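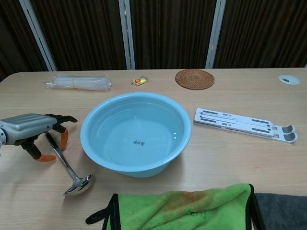 Futundale의 세 손가락 그리퍼를 빌려 쓴 지 13일이 되었습니다. 저는 한국어로 글을 쓰는 것이 아직 조금 느립니다. 그래도 한국어 후기가 거의 없어서 써 봅니다.

대여료는 한 달에 1,850달러이고, 설치 상담이 포함됩니다. 구입 가격은 제가 받은 견적서에서 따로 적혀 있지 않았습니다. 상담은 Ellcombe 지점에서 해 주었는데, 답장이 빠르고 친절했습니다.

제가 제일 궁금한 것은 국자였습니다. 손잡이가 가늘고 길어서 책상에 납작하게 놓이면 잡기가 어렵습니다. 주황색 고무 손끝은 미끄럼이 적어서 마음에 듭니다. 다만 손가락을 너무 낮게 내리면 책상을 누르고 멈춥니다. 설정에서 접근 높이를 조금 올린 다음에는 이 문제가 줄었습니다.

물을 뜨는 동작은 아직 만족하지 못합니다. 국자를 대야에서 들 때 손목 각도가 조금씩 돌아갑니다. 설명서에는 들 수 있는 무게가 최대 2,170그램이라고 하지만, 긴 도구는 무게보다 균형이 중요한 것 같습니다. 설명서 41쪽에 도구 길이를 입력하는 방법이 있으니 먼저 읽으시기를 권합니다.

3월까지 더 쓰고 구입을 결정하겠습니다.

최근 글
- Naseri 충전 거치대, 한 달 사용
- Tirnham 부품 주문할 때 주의할 점
- 고무 손끝 교체하는 순서

문의: 방명록에 남겨 주세요 | © 2019 Dinesh Pramanik | 맨 위로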